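The T-shirt drawer and me

I own a dresser with five drawers, and four of them behave. Socks, fine. Sweaters, fine. The third one down is T-shirts, and for most of my adult life I've opened it by wedging a hand in sideways and pressing down on whatever was trying to get out.

In June I decided to fix it. I'd like to say this came from some wish for a calmer home, but the back panel popped off. There was a crack, the drawer stopped closing, and a gray sleeve was hanging down behind the dresser like a tongue.

So out it all came, onto the bed. I had shirts from a 5K I walked. I had three from Okabe, the copier repair place where I worked for two summers, all of them in a size I have never been. I had one that said KOTBRIDGE PUMPKIN WEIGH-OFF with a list of sponsors on the back that was longer than the list of pumpkins. I had a Starier shirt I'd gotten free with a pair of headphones, and I wear that one constantly, while the shirts I paid for sit there with their tags on.

I called Chiyo Koyama, because Chiyo folds. She used to work the sweater wall at Nimau when there was still a Nimau at the mall, and she can do a shirt in the time it takes me to find the collar. She came over, looked at the bed, and asked if I had coffee.

Her method, as I understood it: shirt face down, smooth it with the flat of your hand, bring one side in to the middle of the shoulder, sleeve back on itself, same on the other side, then up from the hem in thirds. You end up with a packet that stands on its edge. You file the packets in the drawer like records and can see every one of them without digging.

My method, as she understood it: pick up the shirt, fold it in half in the air against my chest, fold it again, put it down, push it until it looks smaller.

We did a pile each. Hers stood up. Mine leaned against hers.

The real trouble, she said, was my surface. I'd been folding on the bed, and a comforter gives way wherever you press. She wanted a table. I cleared the dining table, which meant moving the mail, the other mail, and a bag of potting soil I'd bought in April with great intentions. A bare table turned out to be too slick, and the shirts slid around when you smoothed them. Chiyo suggested paper. Plain brown wrapping paper, taped down, with lines on it so I'd have something to square the hem against. I thought she was kidding. The roll is still in my hall closet and I have used it every laundry day since.

The lines are what did it for me. It's a little embarrassing to be a grown woman who needs lanes, but with a straight edge to aim for, my sides come in even and my thirds are more or less thirds. Before that I was making trapezoids. I used painter's tape, the blue kind, left over from the bathroom. (The bathroom is a separate post and possibly a separate lawsuit.)

Brown paper, blue tape, something soft to fold:

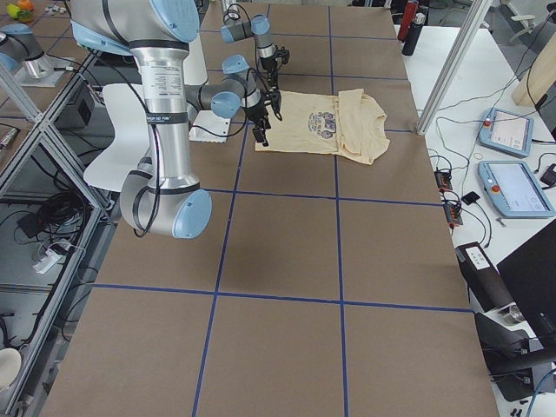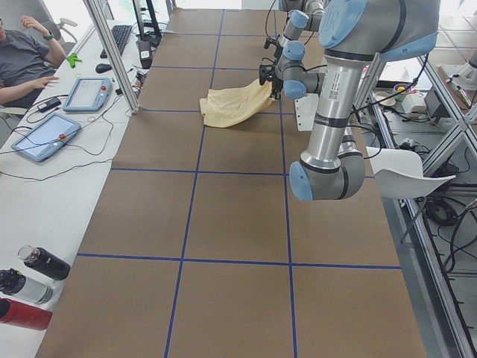 Anyway, the drawer. After the great sort I kept what fit and what I'd wear out of the house, plus the pumpkin shirt, which is neither. Two bags went to the thrift store. One of those bags came home again for reasons I won't go into, and is now in the trunk of my car, where it will probably get its own zip code.

I've kept up with the folding better than I expected. Thin shirts are harder than thick ones. Anything with a big rubbery print on the front wants to bend where the print ends, so I give in and let it. V-necks come out lopsided no matter what I do, and Chiyo says that's me and has nothing to do with the V-neck. Long sleeves I still sort of roll up and hope.

The back panel of the drawer is on again with wood glue and two clamps I haven't taken off, because the last time I took the clamps off something I had to start over. You can close the drawer now. You do have to lift it slightly to the left.

Next is the linen closet. I own one fitted sheet that fits and several that are only fitted by name, and Chiyo has stopped answering on the first ring.

2,634 views | 121 shares | 80 comments

Last updated in June

Contact | Back to top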